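Workers at Dastow's handset plant in Cirnholm walked off the line on Thursday, 18th January, over a new roster that many of them say they learned about from a vending machine.

The machine, in the main canteen, has a small screen that usually advertises iced coffee. Early in the morning it began displaying the start times for a four-day, 12-hour shift pattern, which the company had apparently meant to load onto the noticeboards after it had spoken to the union. The noticeboards went on showing last year's Christmas menu.

By mid-morning the assembly hall had emptied into the car park, and two of the plant's three lines had stopped. The third makes chargers and is mostly automated, so it kept going without an audience.

Dastow employs 1,527 people at the site, which it opened with its manufacturing partner Sendix to build budget phones for sale at home and overseas. The pair promised a "family-first workplace" at the time, and the phrase is still painted along the wall beside the bike racks. Several workers chose to stand under it.

The union's main complaint is the length of the shifts, followed closely by the end of the early bus. Under the new pattern the day would begin at 5.30 am, and the first service from town gets in at ten past six. The company's briefing note, seen by staff after the walkout had begun, suggests employees "explore car pooling and other wellness options."

Pay is the other sticking point. Sendix says the average worker would be no worse off over a year. The union says the average worker is a fellow who does no overtime and never takes a sick day, and it would like to meet him. By its own sums, a line operator who now picks up regular Saturday work would lose up to 70 dollars a week.

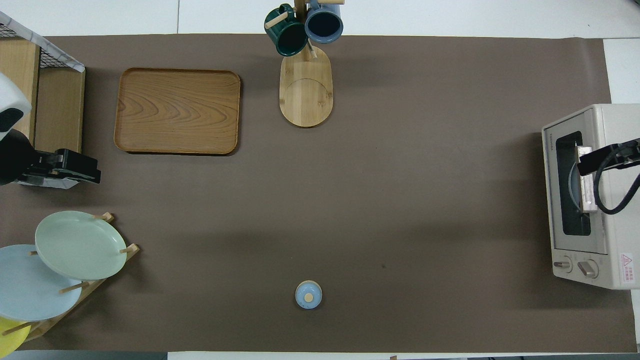
Management's first response was an all-staff email describing the stoppage as "an unplanned pause in output." A second email, sent 27 minutes later, asked people to disregard the first. Neither got much of a readership in the car park, as personal phones must be left in lockers during shifts and the lockers are inside.

A joint statement from the two companies in the afternoon was more conciliatory. It said the roster had been "published ahead of its communication" and that no final decision had been made, though it also confirmed the new hours would begin in May. A spokesperson declined to say how both of those things could be so, but offered to send the statement again.

The trouble comes at an awkward moment for Dastow. Its next handset, the Halliday 2, is due in stores before winter, and retailers have already been told to clear shelf space. The original Halliday arrived four months late after a problem with its volume button, and the company has spent a fair bit on advertising since then to assure customers that it has learned about planning.

Cirnholm's council, which gave the plant a generous break on its rates, said it was monitoring the situation and hoped for a speedy resolution. It has no plans to change the bus timetable, which was reviewed last year and found to be satisfactory by everyone who replied to the survey.

Most of the day shift went back inside at three o'clock after the companies agreed to formal talks with the union next week. The evening shift started on time under the old roster. The canteen screen had gone back to iced coffee by then, but the machine was out of it.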